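Letters that get answered

What a month for the Hopkin privacy group! Our letter asking the council to say plainly which cameras it runs, and how long the footage is kept, now has 324 signatures. Nuala Keogh handed it in at the front desk and came away with a stamped receipt (she has been waving it at everyone since).

Rhydian Price has also finished his guide to asking for your own records, and it's a cracker: 3 pages, no jargon, and a sample letter you can copy out by hand.
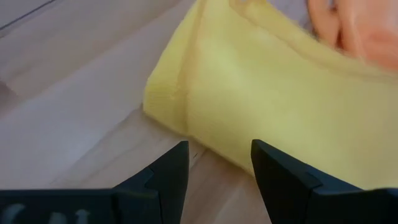 Yellow cloth on pale wood.

We've had 600 copies printed and they're going fast, so do ask for a bundle if your street could use one. In February, Theda Brandes will give a talk on phone tracking and what the law lets the police keep. Bring your questions, the awkward ones especially! She loves those, and there'll be plenty of time for them after the tea break.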